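4.2 Recording a demonstration by remote control

Before you start, check that both arms are in Follow mode and that the Okabe pedal is within reach.

1. Hold the hand controller level and press the pedal once. The arm now copies your hand.
2. Bring the gripper over the item and stop. Let the wrist view settle before you close the fingers. 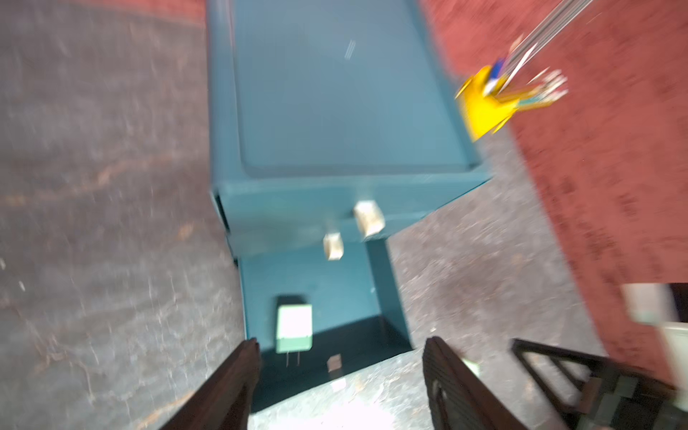
Gifty Abubakari: I get cleaner recordings if I turn the speed dial down to 6 for the approach and leave it there until the fingers have closed.

3. Close the fingers slowly, lift, and carry the item to its target.
4. Press the pedal again to end the take.

Note: takes shorter than 56 frames are thrown away when you save.

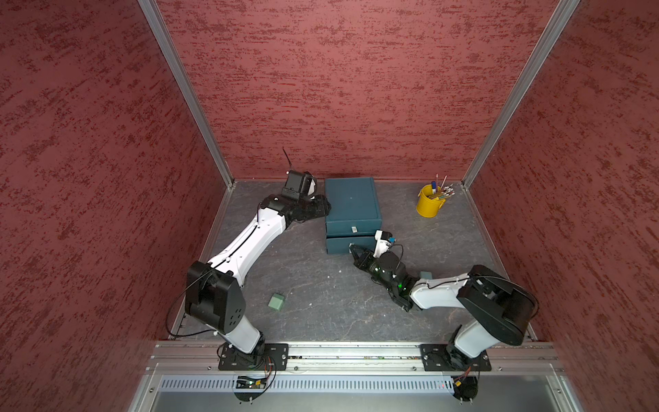 Two-arm tasks need both controllers awake before the pedal is pressed. Choose one arm to lead and keep the other still until it is needed. With a drawer task, for instance, the arm low down at the front of the drawers can lead while the other waits beside the unit. Swap roles only between takes - the software stores the lead arm once per file.

Caution: do not let the wrists cross. Error 152 stops both arms.

5. To repeat a take, move the item to a new spot and turn it a little.

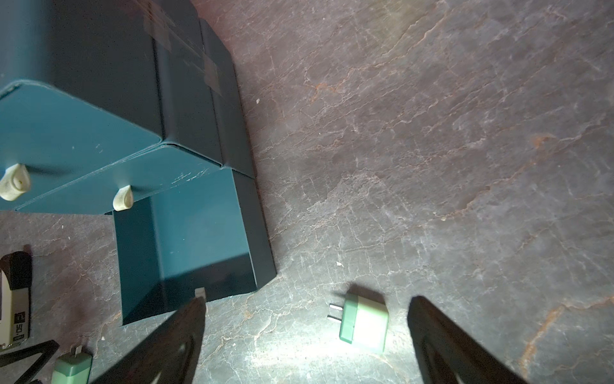

Vary the starting position of the gripper as well, then press the pedal and carry on from step 2. Saved takes appear in the Momley folder.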